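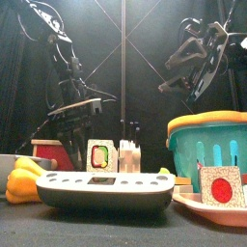

Two-arm cell at Rorkville with the toy kitchen set out, August.

Progress report: Dallix cell, setup and upkeep
Prepared by Sum-yee Poon

The cell logged 1,098 runs this period. Downtime came to 13 hours, almost all of it on the left arm.

Chak-lun Hsueh rerouted the left wrist cable after it snagged twice and added slack at the elbow. Both grippers are now checked for loose screws every 400 runs. Jouko Vainio rewrote the homing routine so the arms start one at a time.

Still open: the right gripper closes slightly off center. Lowri Pugh has ordered 2 replacement finger sets from Kao, to be paid from the existing parts budget. We request no change to the schedule.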